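Nadow Tableware Notes, README

Version 4, 18/03/2019

Scope
Records for the counter set kept at the Tallar kitchen: one teal dish with side handles, one pink bowl, one clear cup. The set holds 598 entries. Each entry lists item name, color, shape and position relative to the wall.

Naming
Use "dish" for the teal item in all entries. Older entries say "basin" or "tray"; both map to "dish". The pink item is always "bowl", whatever its contents.

Clear cup, ribbed, with a printed label on the base:
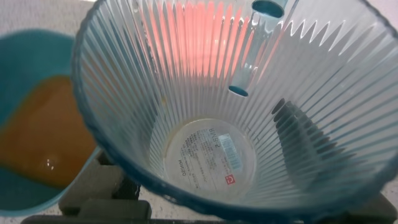

Dish, bowl and cup on the speckled counter, next two:
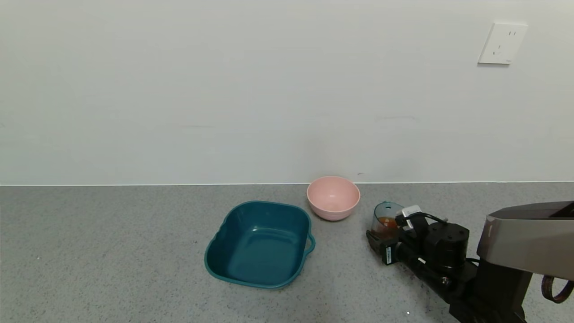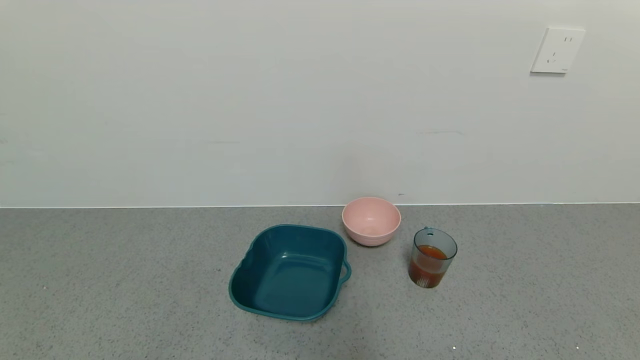
Saqib Shaikh writes that "cup" is too broad for the Mathur list, where mugs and tumblers are separate, and asks for a "clear" flag on each entry. The flag is in the May file as column 52. Blank means not checked.

Known gaps
Volume is not recorded. Label text is entered only where it can be read in full. Color names follow the Amum chart, which has no separate term for pale pink.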